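De : Sandrine Besnard
À : liste automatisation-ateliers
Objet : Re: [automatisation-ateliers] Journée portes ouvertes Gromside, préhension de contenants souples

Bonjour à toutes et à tous,

Je réponds à Eulalia avec retard et je mets la liste en copie, plusieurs abonnés m'ayant posé les mêmes questions en privé. J'étais à Gromside en janvier pour la démonstration de la cellule Ristance, celle avec la pince à deux doigts et la caméra au poignet. Deux vues issues de cette caméra : 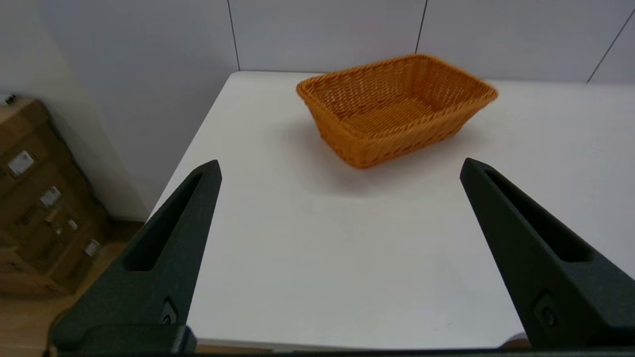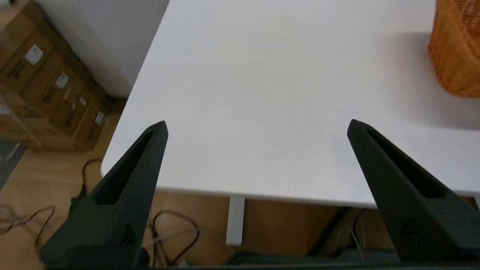
Je reprends les points dans l'ordre du message d'origine.

Le 10 janvier, Eulalia Alarcón a écrit :
> Bonjour Sandrine,
> Tu étais à la journée de Gromside, moi non. J'ai trois questions avant de
> relancer Van Hecke pour un devis.
> 1) La caméra au poignet suffit-elle seule, ou y a-t-il une caméra fixe
> au-dessus du plan de travail ?
> 2) Les doigts : pièces standard ou à façon ? Chez nous, à Turkthorpe, les
> mors parallèles plats glissent sur tout ce qui est tressé.
> 3) Quel temps de cycle annoncent-ils, et sur quelle base ?
> Si tu as relevé autre chose de gênant, je prends aussi.
> Eulalia

1) Caméra. Pour la démonstration, une seule, au poignet. L'intervenant a indiqué qu'une caméra fixe était prévue au catalogue mais qu'elle était débranchée ce jour-là. Conséquence pratique : les pointes des doigts sont en permanence dans le champ. C'est voulu, le logiciel s'en sert comme repère pour estimer l'écart entre la pointe et le bord du contenant. En contrepartie, il faut une pose d'approche dans laquelle le panier est visible en entier. Quand il sort en partie par un coin de l'image, comme sur la seconde vue, le système refuse de calculer une prise et lance un mouvement de recentrage. Ce mouvement est compté dans le cycle, j'y reviens.

2) Doigts. À façon, d'après l'intervenant. Forme effilée, évidement allongé dans la longueur, fixation par vis. J'ai demandé si l'évidement servait à l'allègement ou à la souplesse ; réponse : les deux, avec une priorité à la souplesse en bout. La prise se fait sur le bord supérieur, un doigt à l'intérieur, un doigt à l'extérieur. Sur un panier à parois évasées, cela impose d'incliner légèrement le poignet pour suivre la paroi. Sans cette inclinaison, le doigt extérieur porte sur l'arête du bord et le panier pivote. Ils nous ont montré le cas volontairement, c'était instructif. Pour vos bacs de Turkthorpe, qui sont à parois droites si ma mémoire est bonne, la question ne devrait pas se poser.

3) Temps de cycle. La fiche remise à l'entrée donne 30 secondes par cycle, dépose comprise, sans recentrage. Elle annonce aussi 359 cycles sur la campagne d'essais interne. Je n'ai pas obtenu le détail des échecs ni la définition retenue pour un cycle réussi. À demander par écrit à Van Hecke avant toute discussion de prix. À mon avis, un cycle avec recentrage doit figurer dans le devis comme un cas normal, avec sa propre durée.

Autres remarques, en vrac.

Éclairage. Les ombres portées sont diffuses mais visibles sur un plateau blanc. J'ai posé la question de la confusion entre l'ombre et l'objet : le contour est calculé à partir de la texture du tressage et la zone d'ombre, uniforme, est rejetée. Cela paraît raisonnable avec un panier orangé sur fond blanc. Je serais plus réservée avec un bac gris sur convoyeur gris, et ce cas n'a pas été montré.

Charge. Tous les essais que j'ai vus se sont faits à vide. Je n'ai pas de chiffre pour un panier rempli. L'intervenant a parlé d'une limite fixée par le frottement au bord et non par le bras, sans donner de valeur.

Vitesse. Bras bridé à 80 % pendant la démonstration, en présence du public. La fiche ne précise pas si les durées ont été mesurées avec ou sans bridage.

Étalonnage. À refaire après chaque démontage des doigts. L'opération est guidée, mais elle demande un opérateur formé. Si vous changez de doigts à chaque série, il faut l'intégrer au temps de changement.

Documentation. En anglais uniquement pour le moment. La version française du manuel d'étalonnage est annoncée sans date.

Eulalia, si tu relances Van Hecke, demande un essai sur tes propres bacs, un lot neuf et un lot usé. Les bords déformés me paraissent être le point faible de ce type de prise. Je peux t'envoyer la fiche scannée, elle dépasse la taille autorisée pour les pièces jointes de la liste.

Cordialement,
Sandrine Besnard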